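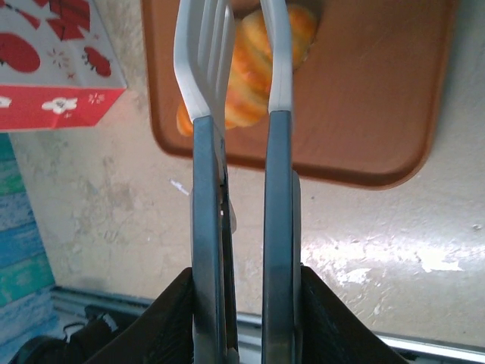 How to bake croissants at home and serve them on a tray

I have been making croissants in my own kitchen for a good many years now, and I still get a little flutter when the oven door opens. They do take time, there is no getting round that, but very little of it is your time. Most of it is the dough sitting quietly in the fridge while you get on with the ironing or go for a walk. So please don't be put off by the length of this page (I do go on a bit, I know). Read it through once with a cup of tea and then start in the evening, and you'll have warm croissants late the next morning.

What you will need

500 g strong white bread flour, plus extra for rolling
60 g caster sugar
10 g fine salt
10 g fast-action dried yeast
300 ml cold milk
280 g good unsalted butter, cold, in a block
1 egg, beaten with a splash of milk, for glazing

You'll also want a rolling pin, a ruler, baking paper, a couple of baking sheets and a tray to carry the finished things to the table.

The evening before

Put the flour in a big bowl with the sugar and salt on one side and the yeast on the other. Pour in the milk and bring it all together with your hand until there are no dry patches left. Knead it for four or five minutes, no more. You want a dough that is smooth but still a bit firm, as it has a lot of rolling ahead of it. Pat it into a flat rectangle, wrap it up well and put it in the fridge overnight.

While you have the flour out, do the butter too. Lay the block between two sheets of baking paper and bash it with the rolling pin until it gives in, then roll it into a square with sides of about 19 cm. Back in the fridge with that as well.

Folding in the butter

Take the butter out ten minutes before you need it. It should bend without snapping, and if it cracks at the corners, give it a few minutes more. Roll the dough out to a rectangle 20 cm by 40 cm, put the butter in the middle and fold the two ends of dough over it so they meet. Pinch the seam shut.

Now roll it away from you into a long strip, nice and steady, and fold it in three like a letter. Wrap it and chill it for 40 minutes. Do the same again twice more, turning the dough a quarter turn each time before you roll. If it starts fighting you, or you see butter coming through, stop at once and put it back in the cold. I once tried to hurry this stage on a muggy afternoon in May and ended up with something closer to brioche. We ate it, of course!

Shaping

Roll the dough to a strip 28 cm wide and as thick as a pound coin or a touch more. Trim the edges with a sharp knife, then cut it into long triangles. You should get 14, give or take a wonky one. Make a small nick in the middle of each short side, stretch the triangle very gently, and roll it up from the wide end to the point. Tuck the point underneath so that it can't spring open. All those steps in the roll are what turn into the lovely ridges later on, so don't squash them.

Proving and baking

Set them well apart on lined baking sheets, cover them loosely and leave them somewhere mild for two hours or so. Keep them away from the radiator, or the butter will run out. They are ready when they look puffy and wobble if you nudge the sheet.

Heat the oven to 200C (180C fan). Brush on the egg with a soft brush, going along the ridges and trying not to let it drip down the cut sides. Bake for 18 to 20 minutes. I take mine to a proper deep golden colour, and a pale croissant always seems to me a waste of good butter.

Getting them to the table

Let them sit on a wire rack for a quarter of an hour first. I like a tray with a raised rim for serving, mainly on account of the flakes, and a warm brown or terracotta colour suits golden pastry very well. Mine came from Skolness and has been through the wash more times than I could tell you. Don't pile the croissants up, as the bottom ones go soft.

Keeping the leftovers

They are at their best on the day. After that, five minutes in a warm oven brings them round nicely. You can also freeze them after shaping, before they prove: freeze them flat, then bag them up, and leave them out overnight in a cool kitchen before glazing and baking as usual.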